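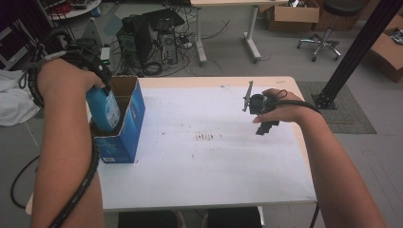 How to pack a bottle in a box so that it arrives as a bottle

Packing a single plastic bottle ought to take no thought at all. You have a bottle. You have a box. One goes in the other. And yet my sister once opened a parcel from me containing a tide of fabric softener and a birthday card you could have wrung out.

I have since posted a great many bottles, mostly refills for relatives who don't trust their local shop, and this is the method I have settled on.

What you need

A box slightly taller than the bottle with its cap on
Parcel tape
A freezer bag big enough for the whole bottle
Newspaper, or the padding from the last thing you ordered

1. Try the box for size. Stand the empty box on the corner of a table, open end up, and lower the bottle in. If the cap pokes out of the top, find another box. Do not lean on the flaps. The flaps will win, usually on Thursday night when the post office is shut.

2. Take the bottle out again. I know. Everyone hates this bit.

3. Tighten the cap, then run a strip of tape over it and a good way down each side. Pump tops should be twisted to the locked position first. If yours has no locked position, it has a future as a fountain, and you should swap it for a plain cap.

4. Bag it. Squeeze out the air and seal the top.

5. Put a thick wad of newspaper in the bottom of the box. Thicker than that.

6. Hold the box steady with one hand and lower the bottle with the other. Tilt it a little as it goes in, so the base clears the edge of the box, then straighten it once it is past halfway. Dropping it in from a height is quicker and undoes step 5.

7. Stuff the gaps. Push paper down all four sides and lay some over the cap. Close the flaps and give the box a gentle shake. If it knocks, open it and add more – it won't settle down by itself in the van.

8. Tape the middle seam and both ends, top and bottom. Write the address on the largest side, and cross out any old one. My cousin in Clirnholm still gets parcels meant for whoever had the box before.

Filed under: Home > Post & Parcels > Packing

3 comments

Brenda Haslam
Does this work for glass? I have chutney to send.

Neville Bunting
I skipped step 2 and taped the cap while it was in the box. Taped my sleeve to it as well.

Denise Holroyd
Brenda, two boxes for glass, one inside the other, with paper between. And mark it fragile for all the good it does.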